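Speaker notes, long version (with the bits I tend to forget)
Project Lollau, simulated homes for mobile manipulation
Istby workshop, Dec 1, 2019

Good morning, and thank you all for coming out on a Sunday. Let people find seats. Wait for the projector to settle before starting, because the first slide is very pale and the back row never sees it.

Opening. I want to begin with a confession, which is that when we started this project I thought the hard part would be grasping. I had a whole talk in my head about fingers. Then we put the robot into rooms with furniture in them, and it spent most of its time getting its own arms past chairs. So this is mostly a talk about getting there, and I hope you'll forgive me for that!

Quick word on the setup. Everything today runs in Dulix, our simulator. We have 80 room layouts, and we change the wall, floor and furniture surfaces every time a room is loaded. Some of the combinations are frankly ugly, and I have grown fond of them. The policy has to pick where to drive, how to hold its arms on the way, and when to commit to a reach.

Next slide. Give them a moment to look before talking.
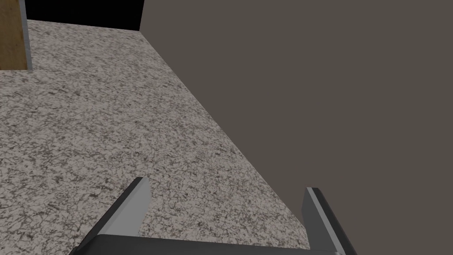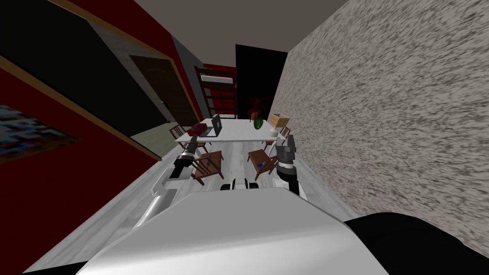 So, the method. What we do is train on short pieces of the task first, each one starting from a pose somebody might reasonably end up in, and only later ask for the whole trip from start to finish. Each layout gets 200 starting poses. A good many of those are awkward on purpose, with an arm tucked in a bad spot or the base turned the wrong way, and the policy has to work its way out before it can do anything useful. (If somebody asks whether we hand-pick these: no, they are sampled, and then we throw out the ones where the robot begins inside a wall. Tell the story about the sofa here if the room feels friendly.)

The result I care about most. We ran 1000 test trips in layouts held out of training. With the short pieces first, the robot finished nearly 80 percent of them. Training on full trips from the beginning, with the same amount of simulated time, it finished 14 percent. I was so suspicious of that gap that I made us run the whole comparison again in January, with fresh seeds, and it held up. Pause here. Drink some water.

Where it still fails. Please don't rush this part, people remember it and they ask good questions about it afterward. The narrow gaps are the worst, and after that come long flat walls, where the gripper view gives the policy very little to go on and it drifts. We tried adding a second look from the body view before every reach, and that helped with the walls but slowed everything down.

If there's time, mention the Pacheco layouts, which are smaller and more crowded than ours. We have only begun testing on those and I would rather not quote a number yet.

Then over to questions. Repeat each one into the microphone, and leave the results table up while people talk.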